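Sorting Table FAQ
Jostdale Household Exchange

Answers to the questions we get most about bringing things in, what happens on the sorting table, and taking things home. Last updated July 20, 2019.

Before you come

What is the Exchange?

It's a place to drop off small household items you don't need and pick up ones you do. No money changes hands. You don't have to bring something to take something, and you don't have to take something to bring something. We use the back room at the Belano building, through the side door and past the stairs.

When are you open?

Saturdays from 9 to noon and Wednesdays from 5 to 7 in the evening. We stop accepting drop-offs 30 minutes before closing so the table can be cleared. We are closed the last week of June every year for the annual clear-out.

Do I need to live in Jostdale?

No. People come from Arruda and farther out. We ask for a ZIP code at the door and that's all.

Do I need to sort my things at home first?

A little. Take out anything that is obviously trash, and keep food apart from everything else. Past that, one mixed bag is fine. Most of what arrives is the contents of a kitchen drawer or the top shelf of a closet, and we expect it to be mixed.

How much can I bring at one time?

Up to two grocery bags or one medium box per household per visit. If you are emptying a whole apartment, write to us first and we will set up a time outside regular hours. We can't take a carload on a Saturday morning. There is nowhere to put it.

What we take

What kinds of items do you accept?

Small things that fit on a table and can be carried with one hand. That includes:

Unopened packaged goods with a readable label
Cups, coasters, trivets, small dishes
Cables, adapters, hubs, chargers and other small electronics
Stationery, tape, batteries still in the package
Unused toiletries, soap, sponges
Sewing supplies, buttons, ribbon
Picnic and party supplies, including paper cups and napkins

What don't you accept?

Clothing, shoes, bedding, large appliances, knives, anything with fuel in it, prescription or over-the-counter medicine, opened cosmetics, loose batteries, and anything recalled. We also turn down VHS tapes, which we used to take. There are still 113 of them in the storage closet.

Do you take food?

Only shelf-stable food in its original sealed package, with the date showing. No home canning, no refrigerated or frozen items, nothing repackaged in a plastic bag or jar. If the date has passed we can't put it out, even if you are sure it's fine. We also hold back anything with less than 21 days left on it, and those go in the bin by the door marked "soon" for people to take the same day.

My package is in a language I can't read. Can I still bring it?

Yes. We get a lot of items with Chinese, Korean, Portuguese and Russian labels, and several people on the Wednesday shift can read at least one of those. Please don't peel the label or tape over it. If you know what the item is, stick a note on it ("tea," "cough drops," "soup base") and we'll check. Boxes that turn out to be medicine, herbal or otherwise, can't go out on the shelves. You can have them back or we'll take them to the pharmacy drop box.

Can I bring things that have been opened?

For electronics and hardware, yes. Opened boxes are fine as long as the parts are inside. For paper cups, napkins and similar, an opened sleeve is okay if the rest is clean. For food, toiletries and anything that goes on your skin, no.

What about paper cups that aren't in a sleeve?

Single ones get used on the table to hold small parts such as screws, hooks and buttons. They don't go out on the shelves for drinking.

Do you test electronics?

We plug in what we can. If it lights up or charges a phone it gets a green dot. No dot means it wasn't tested, so take it knowing that. We don't do repairs.

On the sorting table

What happens after I hand over my bag?

Everything is laid out on the long table in front of the screen, one drop-off at a time, and spread out far enough that each thing can be picked up without moving another. Then it's checked and moved to a shelf, the "soon" bin, recycling, or the return box.

Why is there a cloth on the table?

It keeps small items from rolling and glass from chipping. We tried a plain tabletop and a plastic cover before this and lost a lot of buttons. The cloth we have now has a short pile like carpet, in a dark blue-green that pale packets show up well against. It's brushed after every shift and washed when it needs it.

Please don't set drinks on it.

Why the folding screen?

The shelves are on the other side. When people could see the table from the shelves they reached over and took things before they had been checked, which meant some items left with no date and no dot. With the woven screen up, that has mostly stopped. It's light and it tips, so don't lean on it or hang your coat over it.

Can I watch my things being sorted?

You can stand at the end of the table. If you see something you didn't mean to give away, say so right then. Once it's behind the screen we can't promise to find it.

What does a normal drop-off look like?

There's no standard one, but a bag from a kitchen usually comes out as boxes, sachets, something woven, a cup or two and one piece of computer equipment. A rattan coaster, a paper cup with blue flowers on it, a USB hub box, a couple of boxes with Chinese lettering and a few green packets is an ordinary mix.
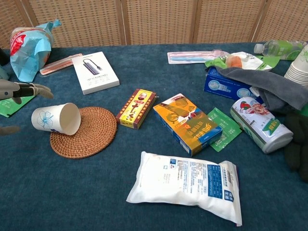 In what order do you check things?

Boxes first, as they take up the most room. Then bags and packets, then loose items. Sachets slide under boxes very easily, so whoever is sorting lifts each box straight up and looks underneath before going on to the next. If you're new to the table, this is the mistake you will make in your first week.

What happens to crumpled plastic bags?

They get opened and checked, every time. Tavion Mahmoud found a set of house keys in one last winter, twisted up in the bottom. If there's a product inside and the bag is sealed, it's treated as packaged goods. If it's empty it goes to the film recycling sack.

The box doesn't match what's inside. Is that a problem?

Only if it isn't marked. A lot of people keep odds and ends in product boxes, and we open every unsealed box for that reason. A hub box with a hub in it goes to electronics. A hub box full of rubber bands goes to stationery, in a clear bag, and the box is flattened.

What can't be cleaned?

Woven items with grease or mildew, mainly. Rattan coasters and baskets can be wiped with a damp cloth and dried flat, and a soft brush gets crumbs out of the weave. If that doesn't do it we don't put them out. We use Geltomine for sticker residue on glass and plastic only. Don't use it on anything woven or on printed cardboard - it lifts the ink.

Taking things home

How much can I take?

Up to 7 items per visit. A set counts as one item, so four matching coasters in a band is one. Please don't break up sets. A pack of sachets counts as one, and a loose sachet also counts as one.

Can I reserve something?

No. We don't hold items, and we don't take requests over the phone. There is a wanted list on a clipboard next to the door. If we notice a match we'll write to you, but it's still first come, first served.

Can I resell what I take?

We'd prefer that you didn't. We don't check.

Can I return something?

Yes, on any open day. Tell us if it's broken so it doesn't get put back out. Food can't be returned once it has left the room.

How do I know how old something is?

Shelf tags have the week the item came in. Anything that has been out for two months is moved to the free box outside the side door, and after that to the June clear-out.

Helping out

Can I work on the sorting table?

Yes, after one shift of watching. Shifts are two hours and we need two people on the table at a time. You need to be able to stand for most of it and read small print, so bring your glasses. Children 12 and over can sort with an adult. Younger kids are welcome to do buttons.

Do I need to bring anything?

No. Gloves, a magnifier, dot stickers and a marker are in the drawer at the end of the table. Wear sleeves that push up, as loose cuffs knock over the small boxes.

I read Chinese (or another language). Can I help?

Please do. Even one Wednesday a month makes a difference to how many boxes we can put out. At the moment unread packages wait on the bottom shelf of the cart until someone can look at them, and some wait long enough to expire.

Who do I contact?

Leave a note in the box at the Belano side door or ask for Tavion on a Wednesday. For whole-apartment drop-offs include your phone number, the street, and whether there are stairs.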